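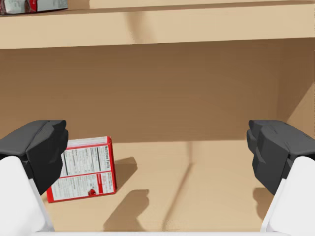 I would not trust it with the bottom shelf, wrote one person on the evening shift at Plavbridge in the free comment field of our survey, but the bottom shelf is the one which hurts my back, so please make it learn that one first. Trevor Haslam wrote in the same field only that he wants to know who gets the blame when a box falls.

Filed under: Work & Technology | Research
11 min read
2 comments · 30 shares

4. Shelf work before and after the arms

4.1 The task as the workers know it

The Plavbridge store belongs to the Vindale chain and keeps 800 product lines in its dry food aisle. Before the project, restocking this aisle was night work for two people. They divided it by habit and without any written rule. One person opened the cartons and brought the goods, and the other placed them and turned the labels to the front. In the interviews, the second role was always called "facing", and the workers considered it the better one. It is quieter, and one can do it while talking.

Management described the same work in another way. In the planning papers it appears as a list of picks and places, each with a target time. Talking does not appear there, and also the small corrections are missing, for example when a worker moves a can which a customer has left in the wrong row. We believe that much of the later disagreement between staff and management began with this difference in description.

4.2 Preparing the task in simulation

The arms were prepared on a simulated shelf by the supplier, Hamdan, before any hardware came into the aisle. The workers were invited to watch these sessions on a screen in the break room (Figure 4). 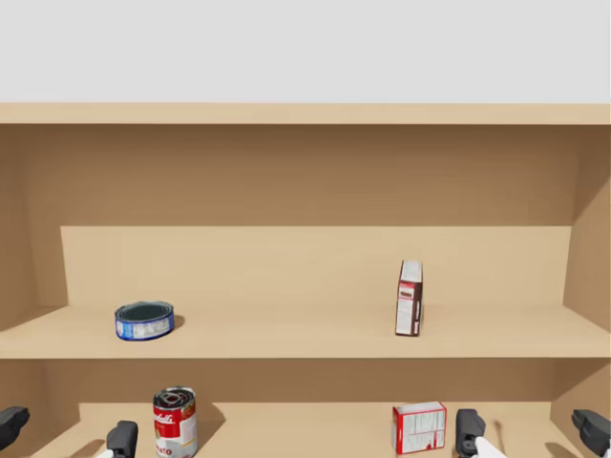 Figure 4. Simulated shelving unit used in the preparation sessions.

Our interest in these sessions was mainly in what the workers said about them. They had not been asked to judge the software, but they began to do so very quickly. Several of them noticed how little stood on the shelves. With a can on the left and a box on the right, and a wide empty space between them, the middle board looked to them like a shelf after a holiday weekend, and not like one which has to be filled. One worker said that in her aisle there is no place for a finger between two cans, and asked where the gripper would put its own. The engineers wrote this question down. In January a session with closely packed rows was added to the plan, and the staff spoke of it for a long time as "our session".

We consider this event important for the later acceptance of the system. The change in the plan was small, but the workers could point to it. At the Skusside store, where the same supplier was used and no screen was placed in the break room, no comparable event was reported to us, and the answers in the survey were clearly colder.

4.3 Changes in roles

After the introduction, the role of bringing the goods stayed with a person. Facing was given to the arms, and the second worker became what the chain calls a "shelf lead". The shelf lead watches 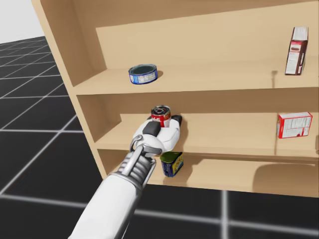
the placements, clears the stops and decides when a product must be done by hand. The wage is the same as before. Of the 300 survey answers from all stores, many describe this role as lighter for the body and heavier for the head. The worker can no longer follow his own speed and must wait for the moment when he is needed.

There is also a loss which is difficult to measure. New employees at Plavbridge learned the products by facing them, night after night. A shelf lead who has never done this work by hand must decide about cases he does not know. The store has therefore kept 2 nights per month without the arms. According to the planning papers these nights serve for maintenance, but the workers use them mainly for teaching. We return to this practice in Section 5, where the training records of both stores are compared.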